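Teaching the arm by hand: the start position

Most guides tell you to grab the arm and show it the job 53 times. I don't think much of that advice. Fifty-three sloppy runs teach sloppiness, and the arm has no way of knowing which parts you didn't mean.

Start smaller. Put the tray where it will stay and tape its corners. Drive the arm by remote to your start pose, fingers open, tips just over the table, and save that pose under a name you'll recognize in August. Then look through the wrist camera before you record anything. 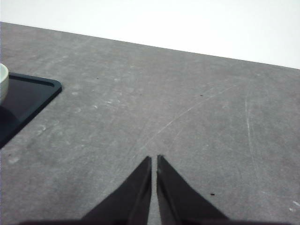 Start pose from the wrist camera, fingers open, tray at left.

Check how much of the tray you can see. If only one side shows, the first part of every run is the arm moving toward something it half sees. The Hornora manual says this is fine. I'd want to see their failed runs before I believed it.

Now record 18 runs – no more. Move at one steady speed. If you hesitate, throw the run out. Neelam Nautiyal keeps hers and trims the pauses later, but I've tried that and the joins show up as little jerks.

Train on those, then let the arm try 14 times with your hand on the stop button. Shift the bowl slightly between tries. A policy that only works with the bowl in one spot has learned a path, whatever the progress chart says.

Add more runs only for the spots where it failed.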